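About Cai Handling

Cai Handling is a test and repair shop for robotic hands. We work from one building in Dostedport and have a staff of 11. Customers send us hands that drop things, squeeze too hard, report contact that did not occur, or stop partway through a grasp. We reproduce the fault, find the cause, and return the hand with a written report and the raw logs.

We do not sell hands and take no commission from companies that do.

How we started

The shop exists as a result of one failure. Our founder, Shaohua Lu, was running grasp trials at Nastholm, a contract lab, on a hand fitted with an early thumb controller. During a syringe trial the thumb force reading froze at its last value. The controller saw a force below target and kept closing. The barrel cracked, a fingertip pad tore, and the thumb drive stalled against its end stop for 8 seconds before the operator reached the stop button.

The syringe held water and no one was hurt. The incident report listed the cause as operator delay. Shaohua disagreed and spent the following September tracing the signal path. The sensor cable had a broken conductor at the thumb base, where it flexed with each closing motion. When the conductor opened, the interface board held the last good sample and marked it as valid. No part of the software checked the age of the reading.

Two faults were therefore present — one mechanical, one in software — and either alone would have been easy to catch. The report was reissued with both listed. Most of the procedures below come from that second report.

What we test

Syringes are still our standard test object. A barrel is smooth and rigid, and a long grasp puts the thumb in opposition to several fingers at once. The graduation marks give a reference for slip along the axis. We hold them in open air, in fixtures, and in tight spaces such as the gap between two wooden panels, where the fingers have less room to correct a poor approach.
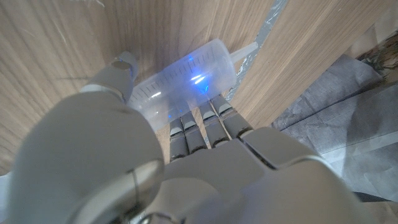

Stale data checks

Every force reading must carry a time stamp. During a hold we disconnect one sensor at a time and record what the controller does. The pass condition is a stop in closing motion within 60 milliseconds, with the fault named in the log. A hand that stops but logs no fault does not pass.

Cable and joint wear

We flex the thumb base through its full range under load while monitoring each conductor for brief opens. Intermittent faults usually show up at one joint angle and disappear when the hand is opened for inspection, so continuity checks on the bench are not accepted as proof of repair.

Loss of power

We cut power during a hold and record whether the grasp opens, stays locked, or drifts. None of these is correct for all uses. The report states which one occurs, and the customer decides whether it suits the job.

When our own equipment fails

Our Virnetti test rig has had 2 reportable faults. In the first, a relay in the stop circuit welded shut, and the rig continued to move after the button was pressed. The circuit now uses redundant relays with a check at each startup. In the second, a fixture clamp loosened during a long run and shifted the object, which produced false slip results. We withdrew the affected reports and repeated the work at no charge. Both fault records are available to customers on request.

Sending us a hand

Include the controller, the cables that were in use when the fault occurred, and any logs. Please do not replace parts or update firmware before shipping. If the hand has been in contact with medicines or biological material, contact the shop first for cleaning instructions.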